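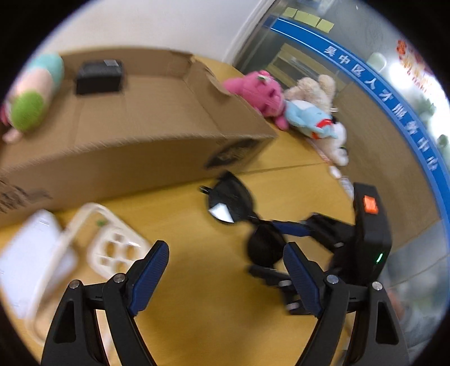
## Ticket: second gripper unit, keep / repair / replace

Status: open, waiting on quote
Opened by: Ljubica Begović
Assigned: Stepan Pylypenko
Budget line: handheld tools, February

### Problem

Unit B drops its link to the logger partway through a session. Started last week. Unit A fine on the same table, same objects, same cable. Need to know if we fix B or buy another before the budget closes.

### Log

**9:10, LB.** B on the table, on its side, green light on. So it has power. Light being green doesn't mean it's logging, we got burned on that already. Checked the logger: no data from B.

**9:25, LB.** Swapped cables A to B. B still drops. A still fine on B's old cable. Cable ruled out, please don't order more cables.

**9:40, SP.** Did you hold the orange button down for the full reset or just tap it? Tap does nothing on ours.

**9:48, LB.** Held it. Came back, ran 4 minutes, dropped again.

**10:15, SP.** Firmware on B is one version behind A. Updating now.

**10:50, SP.** Updated. Ran the plush toys, all of them, then the small stuff in the white tray. Two drops. Better than before but not usable. My guess is the board in the housing, maybe the connector on it. Can't tell without opening it and opening it kills the waranty.

**11:05, LB.** Do NOT open it. Still under warranty with Purnetum till end of the month, I think. Checking the invoice.

**11:30, LB.** Invoice found. Warranty covers the housing electronics, not the fingers or blue pads. Emailed Purnetum, asked for turnaround in writing.

### Options

| Option | Cost | Notes |
|---|---|---|
| Warranty repair, Purnetum | 0 + shipping | no turnaround yet |
| Loaner from Jetley while B is away | 1,000 deposit | refundable, they want it up front |
| New unit, Purnetum | 2,716 | same model, same pads |
| New unit, Ustton | 2,454 | cheaper, different pads, spares not shared |

**13:20, SP.** Against Ustton. Saves 262 on paper, then we stock two kinds of pads and finger sets. And the mount is different so we redo the calibration. Half a day at least.

**13:35, LB.** Agree on the spares. But finance will ask why not the cheaper one, so pls write that up in two lines I can paste.

**13:50, SP.** For finance: "Ustton unit does not share pads, fingers or mount with the unit we have. Spare stock and recalibration would use up the 262 difference." Good enough?

**13:52, LB.** Yes thx.

**14:30, LB.** Called McPhee about a service contract for both units. They only cover gear bought through them. Dead end, closing that one.

**15:10, LB.** Purnetum answered. They'll take B back but turnaround "depends on parts". Asked again for an actual number.

### Plan for now

- B goes back under warranty. SP to pack it, fingers on, serial written on the form
- Keep working with A only. One person at a time, book it
- Ask for the 1,000 deposit to be approved today so the Jetley loaner isn't stuck later
- Put 2,716 in the budget as a hold, release it if B comes back working
- Spare pads: order one set regardless, out of consumables

### Still open

- Turnaround from Purnetum (LB)
- Does the Jetley loaner run on our firmware? (SP, calling them tomorow)
- Who signs for the deposit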